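How to work out whether a robot could tidy your table (a test you can do at home)

Every time I write about household robots I get the same question in the comments. Can it tidy up yet? Not dance, not walk up a flight of stairs, just clear the table on a Sunday evening so people can eat off it.

My answer used to be a lot of waffle. These days I send people off to do a little exercise instead, and since so many of you have asked for it in one place, I've finally typed it up. You need a table, a pile of everyday things, a pair of thick gloves and somebody patient. It takes a cup of tea's worth of time to set up and it'll teach you more than most of the launch videos will.

What you'll need

A normal table with a cloth on it. Please don't skip the cloth!
A handful of things you'd really find lying about. Mix them up: something hard, something squashy, something see-through, something big and flat.
Thick gardening gloves or ski gloves.
A pencil and the back of an envelope.
A phone with a stopwatch.

Step 1: Lay the table badly

Put your things down any old how. The temptation is to space them out neatly and square them up with the edge, and I did exactly that the first time. Dénes Vass, who used to set up packing lines and now helps me with these write-ups, came in and knocked everything skew with his elbow. He was right to. A machine bolted to a factory line gets its parts facing the same way all day long, and that's a big part of why it's so quick. Your kitchen table has never done anybody that favour.

So turn things at odd angles. Lay a bottle down if you've got one. Leave a wrinkle in the cloth.

Step 2: Say the job out loud, then write it down

"Tidy the table" is a rotten instruction. You and I fill in the gaps without noticing. Does the laptop get put away or pushed to one side? Is the sponge rubbish, or does it live by the sink? Does the toy go in the toy box or back to whoever left it there?

Write one line for each thing, with where it starts and where it should end up. Mine look like this:

Sponge, to the sink tub.
Bottle, stood upright on the shelf.
Doll, in the basket.
Laptop, flat on the sideboard, lid shut.

If you can't finish a line, the machine can't either. I had a table last September where I couldn't decide what half of it was for, never mind where it went, and I gave up and had toast.

Step 3: Do it the easy way first

Bare hands, both of them, eyes open. Time yourself. I cleared my test table in 26 seconds, and that's with a pause to scratch my nose.

Keep that number. You'll want it for later, mainly so you can feel smug.

Step 4: Take away your sense of touch

Gloves on. Same table, same list, same stopwatch.

The sponge is fine, you could pick up a sponge with a pair of shoes. Bottles aren't too bad if you go for the middle. Then you get to the laptop, and this is where people start swearing. A closed laptop is thin, smooth and heavy, and it lies flat on the cloth with nothing to get your fingers under. Without thinking, you normally slide it to the edge of the table and pinch the bit that hangs over. Try that in gloves and the cloth wants to come along too.

Have a go at lifting one side with one hand and slipping the other underneath. That's a proper two-handed job, with one hand waiting on the other, and it's the sort of thing I'd want to see before I got my wallet out.

Step 5: Take away your choices

Now for the patient person. You keep the gloves on and shut your eyes, and they tell you what to do. They're only allowed to give directions: left a bit, down, close your hand. They can't say "grab the doll".

Citlali Esquivel did this one with me and we had to stop twice for laughing. I got one thing off the table in the time it took the kettle to boil. It's a bit unfair on robots, I'll admit, as plenty of them have far better eyes than I had at that moment. But it does show you how much of picking something up is small corrections on the way in, and how quickly it all goes wrong if those arrive late.

Step 6: Score each thing separately

This is the step I'd underline. Don't give the whole table one mark. Go through your envelope and put each item in a column:

Easy: squashy or chunky, with plenty to grip, and no harm done if it's dropped.
Fiddly: round, see-through, shiny or narrow, or it has to finish the right way up.
Hard: flat, heavy, expensive, or needs both hands working together.

Here's how I'd mark the one below. The sponge and the plush doll go straight into easy, though the doll has hands sticking out that could catch on its neighbours on the way out. I'd have the jar as fiddly, because clear sides are a pain for cameras, and the red-capped bottle as fiddly too if you want it standing up at the end. The laptop is hard, and I'd leave it until last so there's room to work round it.

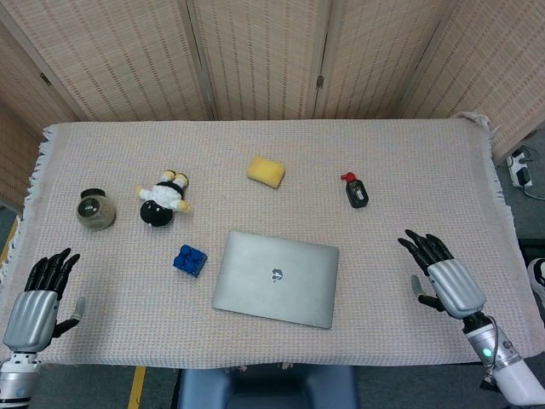 Two hands, one laptop and a fringed cloth: a good mixed table for step 6.

Look at the cloth as well as the things on it. A fringe is lovely for Sunday lunch and a nuisance for fingers. If yours has one, add a line to the envelope that says "cloth stays put" and knock off a mark each time it shifts.

Step 7: Count the tries as well as the wins

One lovely clean grab proves very little. Put the item back at a different angle and go again, and keep going until you're bored. Write down every miss.

I keep a running tally of my own gloved attempts in a notebook. I'm up to 2692 tries, of which 1689 got the thing where it was meant to go first time. That's a grown adult with a lifetime of practice, just wearing silly gloves! So when a company shows you one go at one cup, ask how many goes there were.

Questions worth asking at a demo

Once you've done the exercise, take your envelope along to the next show or open day. I took mine to the Brurkonness open day and got a good chat out of it, and a much shorter one from the chap on the Flasell stand.

Is somebody steering it at the moment, or is it working on its own?
Has it seen these exact things before?
Can I move that one?
What happens if it drops something?
Who put the table back after the last go?

Ask the third one nicely and then stand there. At the Bustamante stand they let me turn a mug round myself, and I thought better of them for it, even though the hand then missed the handle.

So can they do it yet?

Bits of it. For the easy column I'd say a decent pair of robot hands is a fair bet, if you're not in a hurry and don't mind the odd dropped sponge. The fiddly column depends on the day and the lighting. For the hard column, I wouldn't leave one alone with my laptop.

Shop floors are a different kettle of fish, as you can change the job to suit the machine: trays with slots, parts all facing one way, no tablecloth. If your workshop can be laid out like that, your envelope will look much cheerier than my kitchen one does. Dénes is putting together a version of the test for packing benches, using the Brelter trays he swears by, and I'll add it to this page once he's stopped fiddling with the scoring.

If you try it at home, pop your easy, fiddly and hard lists in the comments, and tell me what sort of cloth you used — I'm collecting those.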